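Why I own nine kinds of coaster

When I moved to Mudgway I brought one suitcase and a mug wrapped in a sweater. I did not bring a coaster, because in the house where I grew up we did not use them. The table had rings from tea glasses all over it, and my mother put a cloth on top when guests came. So for me it is still a little strange that I have become a person who has opinions about coasters.

It started with the table. I bought it second-hand in Pilevow, and the seller told me the top was oiled and I must never put a hot cup directly on it. I forgot this after two days. The white ring is still there, near the window side, and I have tried mayonnaise, a hair dryer, and a very long Saturday with an iron and a towel. Mayonnaise made the ring a bit softer and made the room smell like a sandwich.

After the ring I started to buy coasters, too many and too fast. Cork ones first, then felt, then a set of stone ones that scratched the table worse than any mug could. The felt ones drink up the tea and then stay damp until evening. Cork I still like, but it sticks to the bottom of a wet mug, comes up with it, and falls off just when the mug is over your knees.

The woven ones are the ones I kept. I looked for a long time before I bought them, and I think I must have scrolled past 1,000 pictures of coasters, many of them with a lemon slice beside the cup for some reason. I like when the mugs do not match each other and the coasters only nearly match. 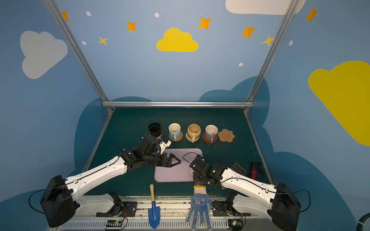 The weave seen from close:

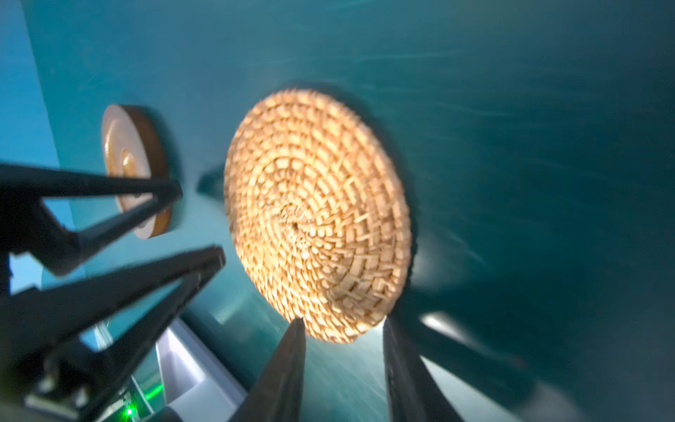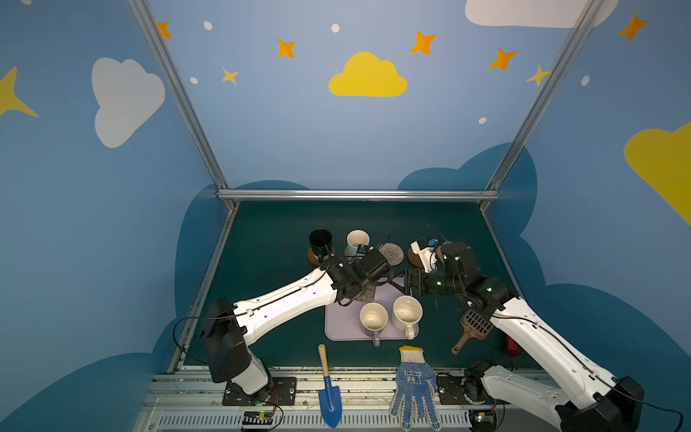

What I like in a woven coaster is that it is a little bit uneven. A mug with a narrow foot can stand crooked on it, so you should try your own mug before you buy, if the shop lets you. The small home store in Rernport let me do it. I came with my mug in my bag and the woman at the counter was very patient. Mine wobbled on the first type, which had a hard knot in the middle, and stood well on the second.

They also need some care, but not much. I wipe them with a cloth that is only slightly wet and let them dry standing up against the wall, because lying flat they curl. One of mine curled like a potato chip in April, and I put it under a dictionary for two nights. Now it is almost flat. Milk is worse than coffee. Coffee you cannot see so well on the brown ones, but milk goes between the strands and after a week you know exactly where it went.

About storage I changed my mind. At first I kept all the coasters in a drawer, in a nice pile, and the result was that I never took one out. Who opens a drawer while holding a hot cup? Now five of them live on the table all the time and the mugs stand directly on them, also when the mugs are empty. It looks as if I am expecting people. My neighbor asked me once who was coming.

The mugs themselves are another subject. I have a rule that a new one comes in only when an old one breaks, and I have kept this rule for almost a year, with one exception from the Skundisex flea market that was so cheap I do not count it. It is dark green and too big, and it covers its coaster completely, so I suppose the coaster is more for the table than for the eyes.

I still have the stone ones, if somebody wants them. They are heavy and quite beautiful, and you would need to glue something soft underneath. I bought the felt for this already, but it is in the drawer, under the cork.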